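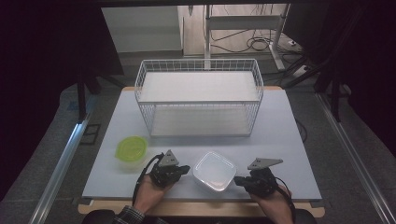
The upper shelf board in the Ladik wire basket will not stay level once food containers are put on it. It rocks front to back and slides toward the rear wall of the basket whenever the basket is pulled forward. The lower board is fine. The basket is on the work table for testing, with both white boards in place, the upper one spanning the top toward the back half and the lower one along the bottom. The round container with the lime-green lid and the square clear one are the two used in all the load tests below, and both were off the shelves at this point. The same basket worked without complaint in the old pantry, where it was used with the lower board only.

Ticket status: Open
Category: Storage / pantry fittings
Opened by: Issa Aoun
Priority: Low
Affected item: Ladik basket with two shelf boards
Also on site: Kassab pantry unit, Gusus containers (round and square)

Expected behavior

The upper board should carry containers of dry goods without moving when the basket is pulled out of the pantry unit and pushed back in.

Observed behavior

With nothing on it, the upper board sits flat to the eye but clicks when pressed at a rear corner. With a full container near the front edge, the rear edge lifts. With a full container at the rear, the board stays down but creeps backward each time the basket is moved. After enough trips in and out it touches the rear wall, and the front edge then has very little wire under it.

Steps to reproduce

1. Take the basket out of the pantry unit and put it on a flat table.
2. Set the lower board in first, then the upper board.
3. Fill the round container with rice and close the lid.
4. Put it on the front edge of the upper board.
5. Press lightly on the lid.

The rear edge of the board lifts at step 5 every time.

Log

Entry 1. Checked the table first. Put a spirit level on the work surface in both directions. The bubble was centered both ways, so the table is not the cause. Turned the basket end for end and repeated the test. The rocking moved with the basket.

Entry 2. Swapped the upper and lower boards. No change. The board that had been at the bottom rocked in the same way once it was on top, and the other one lay still on the bottom wires. Held the two boards face to face against a window and saw no gap between them. Neither board is warped enough to matter.

Entry 3. Laid a steel ruler across the top wire, front to back. There is a gap of 4 mm under the ruler at the rear left corner. The other three corners touch. The top wire is bent down at that corner, most likely from the move in April, when the basket traveled under a box of jars. That accounts for the click but not for the sliding.

Entry 4. Bent the corner back up by hand, with a folded dish towel over the wire to keep the coating from cracking. The gap closed to a hair. The click is gone. Rear edge still lifts with a full container at the front, though it now takes a firmer push.

Entry 5. Sliding test. Put the square container on the upper board, with lentils in it, and moved the basket in and out of the pantry unit 30 times at normal speed. The board moved back 15 mm in total. Repeated with the container empty. The board moved less, but it still moved. The coated wire is slick and the underside of the board is smooth, with no lip or clip on either part.

Entry 6. Tried two strips of Dromura shelf liner between the board and the wire, one on each side, cut to the width of a finger. Repeated the 30 trips with the same load. No movement that I could measure. The liner bunches a little when the board is lifted out for cleaning, and one strip dropped into the basket. Thin double-sided tape would hold the strips, but I would like to keep the boards washable and have not tried it.

Entry 7. Tried small cable ties through the board instead. Abandoned before drilling. The boards would need holes, and the lower and upper boards could then no longer be swapped.

Entry 8, 21 Jun 2018. Asked the shop whether a clip is sold for the upper board. Reply received the same afternoon – the second board is meant to lie in the bottom of the basket, and the top position is not a listed use. No clip available. They suggested a second basket stacked in the unit, but there is not enough height between the Kassab shelves for that.

Workaround in use

Upper board on liner strips. Heavy containers on the lower board only. Light ones (tea, bay leaves, the half-used bag of coconut) go on top, toward the back, with nothing within 100 mm of the front edge. Lift the basket slightly when pulling it out.

Still to do

– Find a way of fixing the liner strips that survives washing.
– Check whether the tall round containers still clear the upper board when they stand on the lower one. The short ones do.
– Repeat the sliding test after a month of normal use.
– Look at the other basket from the move for the same bent corner.

Leaving the ticket open until the liner question is settled.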